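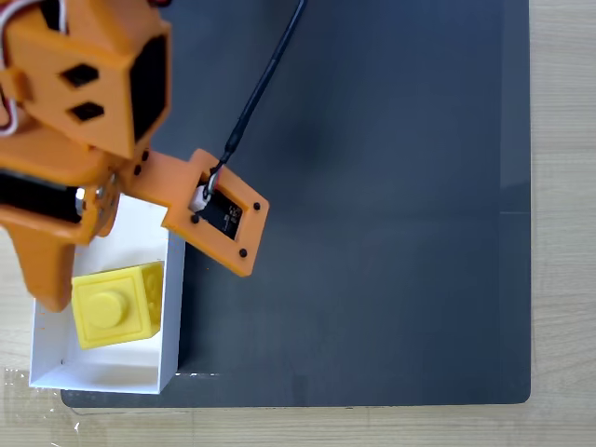 Proyectos > Robótica > Informes de alumnos > Brazo con bandeja

Informe de avance: imitación con pocas demostraciones

Grupo: Cadi Lewis, Rodrigo Carrilho. Tutor: Alun Ifans. 12 de enero de 2021

Objetivo. Ver cuántas demostraciones hacen falta para que el brazo impreso aprenda a dejar un bloque amarillo dentro de la bandeja blanca. Una sola tarea, un solo bloque. Nada de apilar (eso queda para mayo).

Montaje. Brazo naranja impreso en 3D, servos negros, placa pequeña atornillada en el soporte de la muñeca, con su cable negro. Tapete gris oscuro sobre la mesa: sin él, la veta de la madera despistaba al modelo. La bandeja se queda siempre abajo a la izquierda del tapete. El resto libre, para variar el punto de salida del bloque.

Datos. 216 demostraciones teleoperadas, Rodrigo casi todas. Descartamos las que tenían parones largos. Ojo: las primeras se grabaron con otra luz, no las hemos quitado.

Método. Clonación de comportamiento, red pequeña, entrenada en el servidor Otness. Dos versiones:
- A: 60 demostraciones, elegidas al azar
- B: todas las que quedaron tras el filtro
Evaluación con 60 intentos por versión, mismas posiciones de salida en las dos. Cuenta como éxito si el bloque acaba dentro y la pinza está abierta. Inclinado contra la pared también vale.

Resultados. B gana claramente. A falla sobre todo al cerrar la pinza, llega bien pero cierra antes de tiempo. B falla al soltar: baja de más y el dedo roza el borde de la bandeja. Pasar de 1000 pasos de entrenamiento no mejoró A, empeoró un poco. Sobreajuste, suponemos. Falta comprobralo con otra semilla.

Problemas
- Holgura en la muñeca. Reapretar tornillos antes de cada sesion.
- Brillo en la parte baja de la mesa, abajo a la izquierda. Probar a mover la lámpara.
- El cable cruza por encima del tapete, fijarlo mejor.

Pendiente: repetir A con tres semillas, mover la bandeja de sitio, tabla completa en el anexo (Cadi).

Informes relacionados
Calibración de servos con Cellance, Myfanwy Lougher
Pinza blanda, segunda versión, Aled Jarman
Tsegaye: registro de trayectorias
Visita al taller de Honbridge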